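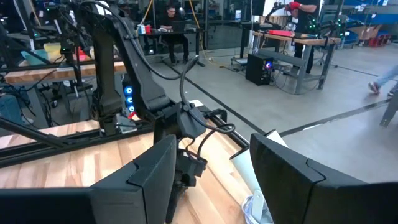 Water main break closes lower end of Babalola Street, boil notice for 494 homes

2025-12-23

A water main under Babalola Street gave out before dawn, flooding the underpass and leaving the lower end of the neighborhood with little or no pressure for most of the morning.

The city water office put a boil notice on 494 homes between the underpass and the old Vesudico warehouse. It stays in place until two clean samples come back from the lab, taken a day apart. So Christmas Eve at the earliest, more likely later.

No injuries. Two cars stuck in the underpass, both empty by the time the fire crew got there.

The pipe is cast iron and was on the list for replacement in February. Innes Lamont, who runs the repair crews for the water office, said the break was a long split down the side of the pipe and not a bad joint, so the whole section has to come out. Some 600 feet of it.

"We can clamp a joint and be gone by lunch," Lamont said. "Can't clamp this. We'll be here overnight and probably the night after."

Crews shut three valves to isolate the break. The third one was seized and took over an hour to turn, according to Lamont, and that's why water kept coming up through the pavement well after the first two were closed.

Residents said they heard it before they saw it. Rosalinda Maglaya lives across from the bakery and thought it was a street sweeper.

"Then I looked out and the road was just moving," she said. "Brown water, all the way down to the light." Her basement took in a few inches. She had presents down there, she said, most of them up on a shelf.

The bakery, Feltonico, lost its morning. Owner Jerome Bautista said he had holiday orders promised for noon and no water to mix dough with. A cousin with a restaurant kitchen on the other side of the hill let him in at seven, and he moved the dough over there by van. Orders will be late but they will go out, he said. Customers should call before driving over — the usual parking is behind the barricades.

What's closed: Babalola Street from the underpass to the corner of Mill. Sidewalk on the north side is open, south side is not. The crosstown bus is going around by way of Mill and skipping both stops at the underpass. Riders can catch it outside the post office. Trash pickup for the lower blocks is pushed back a day.

Bottled water is being handed out at the library side door until 8 p.m. and again tomorow from 7 a.m. Bring something to carry it in. Anyone who can't get there can call the water office front desk and ask for a drop-off.

Under the boil notice, tap water should be kept at a rolling boil for one minute and cooled before drinking, cooking, brushing teeth or making ice. Throw out ice made since last night. Showers are fine if you don't swallow the water. Water may run brown for a while after pressure comes back. Run the cold tap in the tub until it clears, and hold off on laundry, espcially whites.

Council member Analyn Layug, whose district covers the lower end, said she will ask for the rest of the Babalola line to be moved up on the replacement list. She said she asked for the same thing after a smaller break by the school and was told the money wasn't there.

"People down here have been patient about this pipe," Layug said. "They've run out."

The water office said it could not give a cost yet. Damage claims can be filed at the front desk or by mail, with photos if you have them. Adjuster Ramil Macaraeg said homeowners should take pictures before cleaning up and keep receipts for pumps, fans and anything hauled away. He expects to start home visits after the holiday.

The underpass will be checked by an engineer once it's pumped out. No time given for reopening.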